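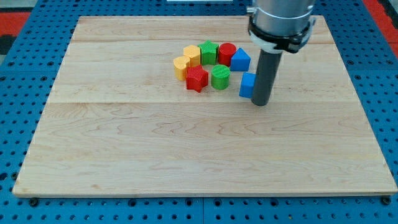
*Dorian Vidal*

"Go on, put your hand on it," Atieno Rotich tells me, nodding at the gray rod on the end of the arm. "Gently. Now wiggle." I wiggle. The rod doesn't budge, and she looks delighted. "When I started here in January you could feel it click!"

Rotich looks after the block-pushing cell at Skusham, a small lab where an arm slides printed shapes around a wooden board – hearts, stars, cylinders, cubes – following typed instructions. I came expecting to talk about the software. We spent most of the afternoon on screws, and I loved every minute of it.

The click, she says, came from the collar, the black clamp that wraps around the arm just above the tool. Its bolts had been tightened one after the other, all the way, so the collar sat a hair crooked and the white mounting piece below it never pulled up square. "You couldn't see it. But push a block across the board and the rod leans a tiny bit, and then the block turns when you wanted it to go straight. People were blaming the camera. People were blaming the blocks."

So she took the whole thing apart. These days she snugs the bolts in a cross pattern, a little at a time, then runs the arm through 30 slow pushes and checks them all again. It takes her most of a morning. The rod's height comes last. She lowers it over bare wood, slides a strip of paper underneath and stops when the paper just drags.

"One height isn't enough, though," she says. "It's wood! It moves." She has 3 spots she checks, and one of them is always near a seam, where two planks meet. If the tip is too low there it'll catch, and the arm will stop with a fault. Too high, and it rides up on the smaller blocks.

The board sits on a blue table full of holes, which I'd assumed was mostly for looks. Rotich laughs at that. The holes are how she finds her way home. After any cleaning, the board goes back against the same ones, and she keeps a notebook with the rows written down. Her colleague Ha-neul Wi started the notebook, and his first page just says DO NOT MOVE THE BOARD, underlined twice.

And the blocks? They're printed in the lab, eight to a set, and the layer lines on the sides matter more than I would have guessed. "A fresh star has these little ridges, and the rod kind of grips them. After a few weeks they polish up and it slips." She logs every run, and the current set is at 1,863. She'll swap the stars first. The cylinders she leaves until last, although they're the ones visitors like to see pushed.

Before I leave she wants to show me one more thing, a wrench with green tape on the handle. It lives on a hook by the cell and is used for the collar and nothing else. "Somebody borrowed it once for a bike," she says. "I got it back the same day."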